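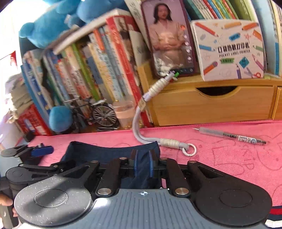
Folding run at the towel-covered desk: the gripper fingers holding a piece of navy fabric.

Progress report to Sial, household chores project
22 January 2021
From: Ya-wen Choi, Fornodeck

Hi all,

You asked for plain talk this time and fewer charts, so I've left the charts out completely! The big question you put to us when the grant started was whether a machine can do ordinary chores in an ordinary home yet. My answer for this period is still "some of them, slowly, if you don't mind doing a few over."

Most of our time went into cloth. We now have 331 folding demonstrations done by hand with the gripper, all of them on small pieces, on desks and tables that people really use. I pushed hard for that. Our bench at Fornodeck is lovely and flat and has nothing on it, and a policy trained only there fell apart the first time it met a towel on a tabletop (the fingers kept pinching the towel along with the piece on top of it). Dark fabric is the other headache. Navy on pink is easy enough to pick out, but once the piece is folded the layers all look alike, and the arm can't tell whether it has hold of one or two.

Now the numbers you'll want. We ran 40 folding trials on the arm with the newest policy, and 15 ended in a fold I'd be willing to put in a drawer. I know that doesn't sound like much. In the last report we had 2, so I'm pretty pleased — but I wouldn't want anyone at Sial telling people that laundry is solved. A good run is also a lot slower than I am, and I'm not a fast folder.

Tidying is going better. Picking up small solid things and setting them down again works well on a clear surface and fairly well on a crowded one. Pens are fine unless they roll. Cables are not fine. The arm will grab a charging cable quite happily and then drag along whatever it's plugged into, so for now we stop every run where it goes for one. Koseo is working on a check that would catch this earlier, and they've promised us something to try in February.

Two things slipped. The Carkivard fingertips came late, so the comparison between soft and stiff tips hasn't started. I also planned to get going on shop-floor work (restocking small boxes on a shelf) and we haven't touched it. I'd like to move that to the next period and keep the budget line as it is, if that's all right with you. No extra money needed, just the later date.

What I'd like to do next is more dark fabric, more surfaces with something soft underneath, and a first try at stacking folded pieces. I'd also like to let somebody outside the team set out the cloth for the trials. We've all gotten into the habit of laying it down nicely without meaning to, and I suspect our score is a bit kinder than it should be.

The spending sheet is coming separately. Could you let me know about the shop-floor date before the February call? I need to tell Koseo either way.

Thanks as always,
Ya-wen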